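4.3 Preparing a sequence set for comparison

Use this procedure to build a set of related protein sequences in Iria before running an alignment. The set must be complete before you start section 4.4. Changes made later will clear any stored alignment.

Before you begin

Sequences must be in FASTA format, one file per protein family. Each header line must contain the organism name and an accession number, separated by a vertical bar. Growth temperatures are read from a separate table and are not taken from the header.

1. Open the Project window and select New set.

2. Enter a set name. Names may contain letters, digits and underscores. Spaces are replaced without warning.

3. Select Import and choose the FASTA file. Iria reports the number of sequences read and the number rejected. The Meesuk practice file contains 1,090 sequences and should give no rejections. 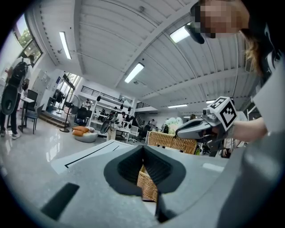 Person in a white shirt leaning over a grey hand-held gripper.

4. Select Filter and set the minimum length. Fragments shorter than this value are moved to the Held list. They are not deleted.

5. Set the redundancy limit. Where several sequences fall above the limit, Iria keeps the longest and moves the others to the Held list.

Note: The redundancy step is slow on large files. Do not close the Project window while the progress bar is shown. If the window is closed, repeat from step 4.

6. Select Attach table and choose the temperature table. The table needs 3 columns: accession number, lowest recorded growth temperature and highest recorded growth temperature, all in degrees Celsius. 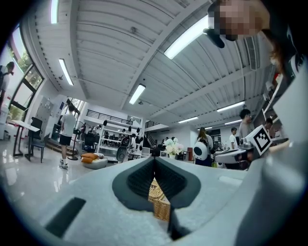 7. Check the Unmatched tab. Any accession number found in the sequence file but missing from the table is listed there. Correct the table and attach it again, or mark the sequence as Unknown.

Caution: Sequences marked Unknown are left out of temperature groups but remain in the alignment. This can affect the conservation scores in section 4.5.

8. Select Group and enter the boundary temperatures. At least 2 groups are needed. Iria accepts up to 11.

9. Review the size of each group. A group holding almost all of the sequences will give a weak comparison, and the boundaries should be moved. 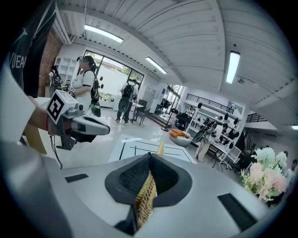

10. Select Lock set. The padlock symbol turns solid and the Align button becomes available.

To unlock a set, open its Properties page and clear the Locked box. Group boundaries are kept, but the Held list is rebuilt from the current filter values.

Questions about the table format should be sent to Yupin Nakpan.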